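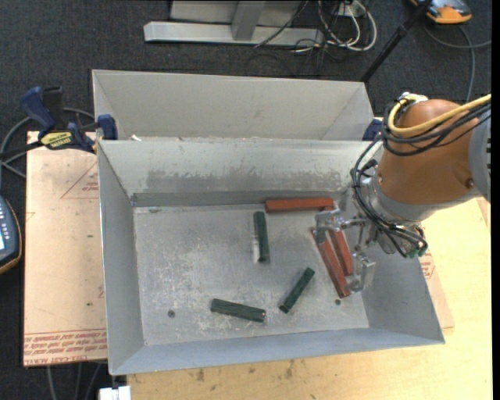
Can a machine do the chores yet?

Posted Mar 8, 2020

I get asked this a lot, usually by friends who hate putting things away as much as I do. So I've been collecting pictures of robots doing (or trying to do) the dull stuff – sorting, clearing, tidying up after people – and this gallery is where they go. It's a small start, with one picture up so far.

Wooden blocks in a metal bin. The orange arm has a red-brown one between its two fingers, and there's another red-brown one and three green ones still lying on the floor of the bin. If you've ever cleaned up a playroom you know this job! Take a block, move it over, go back for the next one. I love how scuffed the bin is, too. It looks like a tool, and I trust that more than a shiny demo stand.

So is this a chore? I say yes, or at least a slice of one. Picking one thing out of a jumble is half of what I do in my kitchen on any given evening. Forks out of the drainer, socks out of the pile, the one lid that fits (never the first one I grab). A shop has the same problem, only with more shelves. My cousin's stockroom in Purau has 500 little drawers of hardware, and putting returns back where they belong eats up the slow part of every afternoon.

Where I get doubtful is the soft and slippery stuff. A block keeps its shape when you squeeze it. A wet sponge doesn't, and neither does a bag of rice, and please don't get me started on fitted sheets. I'd happily pay $1000 for something that could handle the laundry from basket to drawer, and I'd probably forgive it 2 lost socks a month. For picking up blocks I'd pay maybe $10, and that's me being generous – my kids are supposed to do it for free.

I'm hoping to add more in July, when I'm off to see the workshops at Unodora and, if they'll have me, Grerkden. I'd really like to find something folding towels. If you know of a machine near you that clears tables or stocks shelves, leave me a note in the comments and I'll try to get there!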